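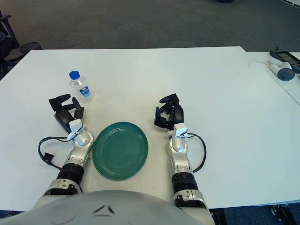 Supper Club Notes: What I Learned from a Month of Eating Off Smaller Plates

Hello again, my hungry friends! April was a funny month in our kitchen. My sister-in-law Ye-ji Gil had been telling me since the holidays that our dinner plates were the size of hubcaps, and I finally gave in and boxed them all up. They went to the garage, next to the fondue set and the bread machine, and we ate off the lunch plates for the whole month.

I should say up front that I wasn't trying to lose weight. I was trying to stop scraping food into the trash! We had gotten into a bad way with leftovers. I would cook for six out of habit (there are four of us now), everybody would load up, and then half of it would sit there going cold while we talked. Ye-ji says that when she was growing up, food came to the table in little dishes and you went back for more if you wanted more. So that was the plan.

The first week was rough. Joon-young Kang came over for supper on the Monday, looked at his pork chop hanging off both sides and asked if we were having money trouble. Spaghetti was a disaster. I tried putting the salad on the same plate as the noodles and the dressing ran into everything, so now salad gets its own bowl, and I have more dishes to wash than before.

By the second week I had started cooking less without thinking much about it. I cut the rice down by a cup. I quit making the extra tray of rolls. We had one night of real leftovers instead of three, and they got eaten for lunch the next day — a first for this house.
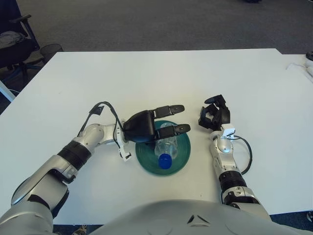
The other thing I noticed is how much slower we eat when somebody has to get up for seconds. My husband would stop, have some water, and decide he was fine after all. The kids went back every single time, of course, but they took what they wanted and finished it. I had been dishing up their vegetables for years and I guess I was giving them about twice what they could stand.

A few of you wrote in after the last issue asking what size to buy. Please don't buy anything yet! Use your salad plates for a week and see if you hate it. Ga-eun Ma did just that and was back to her big ones by Thursday supper, and she's perfectly happy. If you do want a set, the thrift shop in Zekadstead has shelves of odd ones, and I like a mix of colors on the table anyway. Get the kind with a bit of a rim if you eat a lot of saucy things.

We're keeping the small plates for weeknights. The big ones came back in for Sunday roast, and I have to admit it was nice to see a potato with some room around it.

Next time, Quang Lý is sharing his mother's braised fish, which he has promised to write down with real measurements. If you've got a question for him, send it in and I'll pass it along. I already asked whether you can use catfish, and you can.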